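Narkell Adds Milk-Based Drinks to Bottle Deposit Rules

Ready-to-drink milk tea, milk coffee and flavored milk sold in plastic bottles will carry a refundable deposit in Narkell under a rule change published this week. The deposit is eight cents per bottle, the same rate that already applies to water, soda and juice. 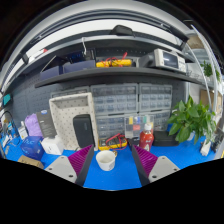

Ferhat Demirtaş
Local News | 8/19/24

The change closes a gap in the city's container rules, which until now left out any drink listing milk or milk powder as an ingredient. Dairy products were excluded when the rules were drafted over concern about residue and odor at return points. The exclusion was written by ingredient, so it also covered bottled teas and coffees containing only a small share of milk powder.

Under the new text, a container is eligible if it is made of PET, holds no more than 1000 milliliters and is closed with a screw cap. The contents no longer matter, with the exception of cooking oil and infant formula. Cartons, pouches and foil-lidded cups stay outside the system. Glass is handled under a separate schedule that was not amended.

Bottles must be returned empty and with the cap on. Rinsing is recommended for milk-based drinks but is not a condition of the refund. Return points may refuse a bottle that still contains liquid or has been crushed so that the barcode cannot be read. The cap requirement is new for all drinks — loose caps are small enough to fall through the sorting screens at the Shehata plant, where the city's plastic is processed, and most of them end up in the reject stream.

There are 37 return points within the city limits. All of them will accept the added containers from the first day, though older units will need a barcode update. Wevau, the contractor that runs the return points, will install the updates overnight. Stores that take bottles by hand at the counter will get a printed list of product codes.

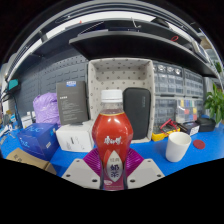

One written objection, filed by a shop in the Wustia district during the March comment period, held that the rule would fall hardest on small importers. Many imported drinks arrive with a barcode issued abroad and no deposit mark, and the shop would have to apply a sticker to each bottle by hand before putting it on the shelf. It asked for a full exemption for products sold in low volume.

The final text does not grant the exemption, but it does allow a sticker in place of a printed mark, with no end date. The sticker must sit on the body of the bottle, clear of the original barcode and of the ingredient list. Importers can order sheets of stickers from the city at cost. A product has to be registered once, by code, before the first bottle is sold with a deposit.

Colored bottles and full-length printed sleeves were also raised during the comment period. Clear PET brings a higher price than colored PET when baled, and a sleeve can cause an optical sorter to read a clear bottle as colored or as a different plastic altogether. The city considered a lower refund for sleeved bottles and dropped the idea, noting that shoppers cannot easily tell a sleeve from a tinted bottle. Sleeved containers will be sent through a label remover at Shehata before sorting. The plant already has one such unit in service on its juice line.

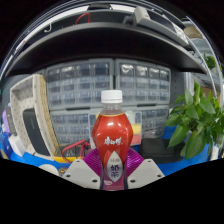

Bottled milk tea with a white screw cap.

Stores will have 3 months to sell stock that was bought before the change and carries no deposit mark. During that time the deposit may not be charged on unmarked bottles, and unmarked bottles cannot be returned for a refund. They can still go in the regular recycling bin.

Refunds will continue to be paid as a store credit slip or to a registered account. Slips remain valid for a year from the date printed on them. Unclaimed deposits go into the fund that pays for upkeep of the return points.

The full text of the rule and the registration form for importers are available at the Narkell public works counter.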